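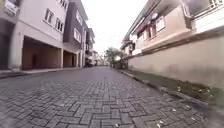 Driving Lessons on Brick: A Small Gallery

Welcome, and thank you for stopping by! These pages follow the Gadum project, where we teach a small delivery rover to get along a residential street by driving it ourselves, over and over, with a handheld remote. The rover keeps a record of what its cameras see and what our thumbs do, and later the learning software, which we call Harus, tries to work out the connection between the two.

Pavers all the way down the block, a beige wall with a strip of grass at its foot, and a low curb to keep clear of. A long straight stretch sounds like the dull part of the job, but it takes a surprisingly steady hand, and we have 342 recorded drives in the collection so far – a good many of them full of little wobbles that we kept on purpose, so that Harus can learn how a person steers back to the middle.

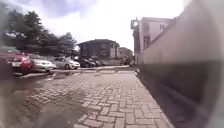
Page last changed: January 2025

Parked cars on one side, a gray wall very close on the other, and a shiny dark patch on the bricks over by the curb. Narrow places like these are where our drivers slow right down, and we ask them to ease off the stick early and take all the time they like. Of our drives, 142 include a squeeze between a wall and a parking row, and we would dearly love to have more.

We plan to add another set of pictures in February, once the new remote from Salov has been fitted and everybody has had a turn with it.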